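Bench notebook, March – Irnora open afternoon, Pollgate

Two of us went over for the 14:00 slot. Writing this up the same evening before the brochure gets into my head. The invitation said "unattended fine assembly, ready for your line". I've read that sentence from four suppliers now and I'm still tightening fiddly things by hand.

Sign in, lanyard, bad coffee, then half an hour of slides. The slides had a success rate on them with no mention of how many tries, who placed the parts, or what counted as a success. I asked. The answer was that it depends on the configuration. Wrote that down word for word.

Then through to the floor. The cell is two black arms with small fingertip pads and a sensor on each wrist. They are proud of the pads – grippy, cheap, swapped in a minute. I'd want to know how long a set lasts. The grip faces looked ragged to me, with bits coming away at the tip of one of them, and crumbs are the last thing I want near a gear train. 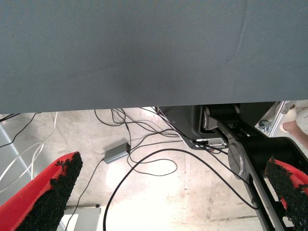 My other gripe is the wiring. If this came into our shop it would fail the walk-round before anyone switched it on. Cables looped over the floor, a grey box lying in the middle of them, no trunking. I was told the production version is tidier. Dreßler told us the same about their feeder and we are still stepping over it.

The job itself is gears on to pegs on a round plate. It's a fair choice of task, I'll give them that. Getting a spur gear down over a peg is easy, getting it to mesh with its neighbour without jamming is where you earn your money. What I wanted to see was a gear presented badly – on edge, or half under something. They wouldn't do it with visitors in, which told me plenty.

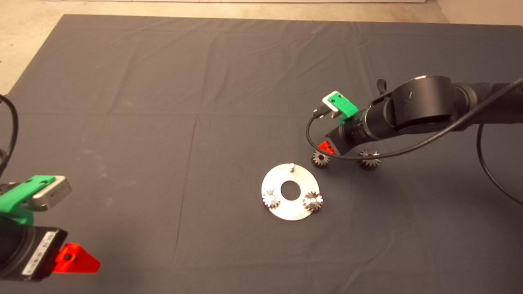 Plate with two gears on their pegs, two more on the mat beside it.

Soft mat under the work, which forgives a lot. Our plates sit in a hard fixture and a gear that lands crooked stays crooked. Also no sign of oil anywhere in the talk, and ours come out of the tub slippery. Asked whether they'd tried it with oiled parts. "On the roadmap."

Price for the cell as shown wasn't given. The spare pads are item 1656 on their list, 18 to a box, and I notice they sell them by the box.

For comparison, the Zedden rig we saw before Christmas was slower and uglier, but they let us hand it our own parts and they stood there while it dropped them. I trust that more.

What I'd need before going further:
– a full shift's log, failures left in
– a run on our gears, oiled, our fixture
– pad wear after that run, pads bagged and sent back to us
– a wiring drawing for the version they'd ship

Sent those four to their sales address at 18:40. If anyone here wants to go to the next open day, take a bag of our rejects and ask them to run those.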